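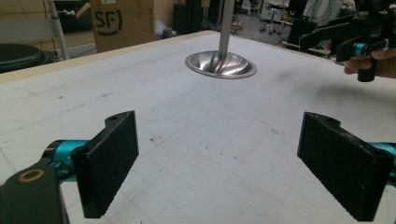

News > Soccer > Stadiums

Wunon gets go-ahead for new east stand at Volwood Park

April 16, 2019 | By Staff Writer

14 shares | 3 comments

Wunon SC will start work on a new east stand at Volwood Park after the city's planning board approved the project on Monday night. The club expects the stand to open in October, in time for the last home games of the regular season.

The old east side has been closed since the end of last year, when an inspection found rust in the roof supports. Season ticket holders from that side were moved to the north end, and many have complained about the view from the lower rows there.

The new stand will have 33 rows of seats under a full roof, with 192 places set aside for wheelchair users and their companions. Those places will be split between the front row and a raised platform at midfield. The old stand had space for 40, all of them at pitch level and open to the rain.

Contractor Ifans will handle the demolition and the steelwork. The club said the site will be fenced off this week and that parking lot C will be used for deliveries until the stand is finished. Fans who normally park there can use the lot on Zirnmont Avenue on game days - the walk takes eight minutes, and a shuttle bus will run from two hours before kickoff.

The board attached two conditions to its approval. No construction work is allowed after 7 p.m. on weekdays, and the floodlights on the new roof must be angled away from the houses on Zirnmont Avenue. Residents had asked for a lower roof as well, but that request was turned down by a single vote.

Seats in the new stand go on sale next month. Former east side season ticket holders will have first choice and can keep their current price for one year. Remaining seats will then be offered to people on the waiting list - the club has not yet said what it will charge them.

Wunon's next home game goes ahead as planned, with the other three sides of the ground open. Gates 5 and 6 will stay closed.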